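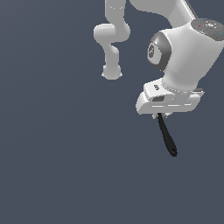 Assunto: Re: [akholm-dev] Passar a telemetria toda para o Umance 2
De: Farzana Marwat
Data: sábado, 9 de outubro de 2021

Olá a todos,

Li a proposta duas vezes e continuo pouco convencida.

Guoqing Kang escreveu:
> O Umance 2 já está estável e reduz o tráfego em 93 por cento face
> ao que temos hoje. Proponho migrar os 700 contadores antes do fim
> do ano e desligar o Ustis logo a seguir. O código do cliente está
> praticamente pronto, faltam pormenores.

De onde vem esse valor? No relatório que a Lutfa pôs no repositório em junho, a comparação foi feita com o Ustis sem compressão e a enviar uma leitura de cada vez. Ninguém aqui o usa assim. Com leituras agrupadas, que é a configuração de produção, gostava de ver a conta refeita, e com os cabeçalhos DTLS incluídos.

Quanto aos «pormenores»: a ficha 2209 (o cliente perde o registo quando o NAT muda de porta) continua aberta e sem responsável. A 3146 foi fechada como «não reproduzível», mas a Shahnaz anexou lá uma captura de pacotes que mostra o problema muito bem. Alguém a abriu?

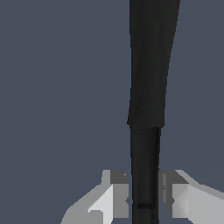
O que acontece a um contador que fique a meio da atualização de firmware?
Fica com a imagem antiga e volta a tentar na janela seguinte, desde que o bootloader seja o da Kumarasinghe; nos mais antigos é preciso ir ao local com um cabo.

Esta última parte não aparece na proposta, e é a que custa dinheiro. Quantos dos nossos têm o bootloader antigo? Perguntei ao Nusrat e ele também não sabe ao certo – o inventário não guarda esse campo.

Não tenho nada contra o protocolo em si. O modelo de objetos é mais limpo e a documentação melhorou bastante. Mas «estável» quer dizer que saiu uma versão com esse nome, e já vimos o que isso valeu com o agente anterior.

Antes de votar, peço a medição refeita e uma resposta na 2209. Também queria manter o Ustis ligado em paralelo durante um trimestre, mesmo que dê trabalho a manter dois servidores. Se for para desligar no mesmo mês, o meu voto é -1.

Guoqing, se tiveres os dados em bruto do teste, manda-os para a lista, por favor. O link da wiki dá erro 404.

Farzana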